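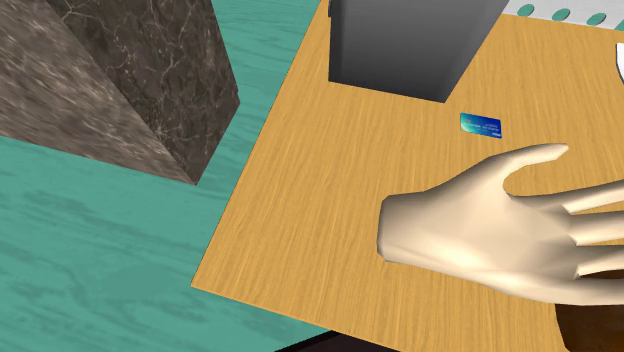 3. Materials and methods

Figure 2. Light wooden tabletop with fine, streaky grain running mostly in one direction, and a long straight edge.

3.1 Households and tables

The survey covered 82 households in two towns, Trukley and Mollelden. Households were recruited through a notice sent out with the local library newsletter, which at the time had 3,000 subscribers in the two towns together. A household could take part if it owned at least one wooden table in regular use and if one adult was willing to keep a short diary of how the table was cleaned. Rented homes were included, but furnished lets were left out, as tenants in those homes often did not know how old the table was or how it had been finished.

A total of 185 tables were recorded. Kitchen and dining tables made up most of the sample, followed by desks and low tables. Glass-topped and tiled tables were excluded even where the frame was wooden. Where a top had been covered permanently with cloth or film, the table was noted but not graded.

We use "finish" to mean any coating or treatment on the upper face of the top, including oil, wax and varnish. "Wear" means any change in that finish which could be seen or felt without tools. Scratches that had gone through the finish into the wood were recorded separately as damage and are dealt with in section 4.3.

3.2 Grading

Each tabletop was graded on the Onyshchenko scale, which runs from 0 (no wear found) to 6 (finish missing over most of the surface). The scale was first drawn up for shop counters, and two changes were needed for home use. First, the edge was graded separately from the middle of the top, as forearms and chair backs wear the edge in ways that a single grade would hide. Second, a note was made of the main direction of the grain relative to the nearest long edge. On pale woods with a fine grain, such as the top in Figure 2, the streaks are a useful guide when checking whether a mark follows the grain or crosses it.

All grading was done by Caradog Vaughan, who had earlier worked as a furniture restorer. Each top was first wiped with a dry cotton cloth and looked at from standing height, then from a low angle with a hand lamp held level with the surface. The low angle matters for varnish in particular, where dull patches may not show at all from above. A second grade was given at the end of the visit without reference to the first. Where the two differed by one point the lower was kept, and where they differed by more the table was graded again at a later visit.

Visits were made in the morning where possible. In the Mollelden homes several kitchens faced north and had poor light even at midday, and here the ceiling light was left on throughout.

3.3 Cleaning diaries

The diary asked for three things each time the table was cleaned: what was used, whether the surface was dried afterwards, and whether anything had been spilt. Brand names were not asked for, but many people gave them anyway, and these were sorted into plain water, soap, spray cleaner and polish. Diaries were kept until the end of June. Entries such as "usual wipe" were counted as water only if the household confirmed this when the diary was collected.

Households with oiled tops were also asked when the oil had last been renewed. Few could give a month. We therefore recorded only whether it had been done since the table was bought.

3.4 Test panels

To set the grades beside a known amount of rubbing, a set of oak and beech panels was prepared. Half were given two coats of Tarkard hard oil and half a water-based varnish, and all were left to cure on open racks in an unheated room. Each panel was then rubbed along the grain with a damp cotton pad under a fixed weight for 800 strokes, and its neighbour from the same board was rubbed across the grain for the same number. Pads were changed when they began to fray.

The panels were graded in the same way as the household tops, apart from the edge grade, which was left out. Two beech panels cupped during curing and did not sit flat under the pad. They were dropped from the set and are not included in Table 4.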